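Setting Out a Drinks Table – Notes for the Second Session
Stasero short course in home hospitality, Rostville

Welcome back, everyone, and thank you for bearing with me last time when I ran over (again!).
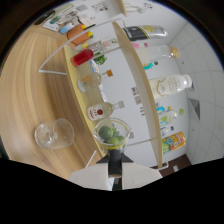 We left off at the question of what belongs on the table and what can wait on the shelves behind you. My own habit, picked up years ago from Čestmír Baláž when we shared a kitchen in Zimcombe, is to keep the fruit and the glasses within easy reach and let the bottles stay on the rack until they're wanted. Small limes sit very nicely in a clear glass cup, with a few green leaves tucked in among them, and people do tend to help themselves when they can see what there is.

Bottles are a matter of taste. I like the ones I use most on the nearer shelf and the large plastic ones further off, and if a bottle has to lie on its side, do check the cap first – I have mopped up more than my share. Herbs can go on the shelf too, though they like a splash of water if the evening is a long one.

For next time, please set out 2 versions of your own table at home, one for a couple of friends and one for a party of 22, and jot down what you moved between them. Reading: the Štefanec handout, as far as the section on glassware.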